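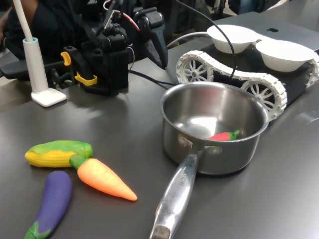

Leen Masri asked after the last session whether the pick-and-place task could be graded on speed alone. It can't. The grade for Unit 4 is based on the written log and the repeatability figures, and cycle time is recorded but carries no points.

Unit 4: Pick and place into a container

Task. Move the toy vegetables from the table into the saucepan, one at a time, under the arm's own control. A vegetable counts as placed when it is inside the pot and the jaw is clear of the rim. A vegetable that touches the rim and falls back is logged as a miss, even if a second attempt succeeds.

Coordinates. All positions are in millimeters from the arm base. Approach height is 134 mm above the table for every object. Do not lower it for the chili pepper. The travel move between pick and place is made at 257 mm so that the jaw passes over the pot wall with margin.

Grip. Soft objects deform, and the closing position read from the motor is not the width of the object. Set the grip by current limit. Start low and raise it one step at a time until the object no longer slips during the lift. The corn and the eggplant need separate settings - do not average them.

Reflections. Polished steel gives poor depth readings. Teach the pot center by hand and store it as a fixed point. Teams using the Nodov script should turn off automatic rim detection before the first run.

Log. Each team submits 54 trials in one file. For each trial give the object, start position, current limit, result and cycle time. Leave failed trials in.

Cables. Check slack at full reach before enabling the motors. Stop the run if a cable crosses the path of the jaw.

Logs are due Nov 27, 2025. The rover handoff is part of Unit 5 and is not graded here.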